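Section 3: Fitting a Hard Drive in Your Hindbridge Desktop

Adding a drive is one of the most satisfying jobs you can do on this computer, and a great first project if you've never had the side off before!

Caution: Shut down, switch off the power supply, and unplug the power cord before you start. Never open the power supply itself.

1. Lay the case on its side on a steady table and take off the side panel.

2. Find the drive bay, a metal frame with a column of slots along its rail. The power supply and motherboard are close by, so move any cables that cross your path.
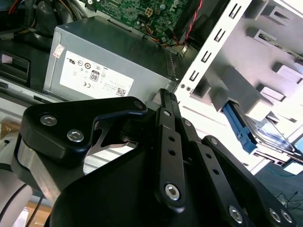 Take your time with this part. A few minutes spent tucking wires away makes the rest go so much more smoothly (and it looks great when you're done).

3. Seat the drive in its caddy. Check that both rails sit flat along the sides of the drive, and hold it by the caddy, keeping your fingers off the circuit board.

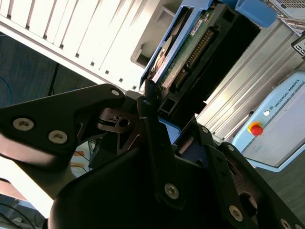
Hard drive in its blue caddy, circuit board exposed.

4. Before plugging anything in, look into the connector. The pins should be straight and in an even row.

Caution: Don't push against a bent pin. Stop and contact Hindbridge support.

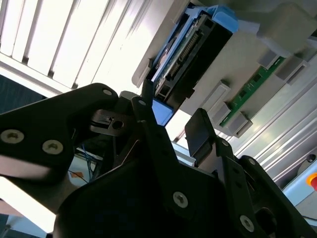 5. Slide the caddy into the bay, keeping it level, then attach the data and power cables.

Note: Connectors only go in one way. If one resists, turn it over and try again gently.

6. Refit the side panel, plug in the power cord, and start the computer. Go to Section 4 to format your new drive.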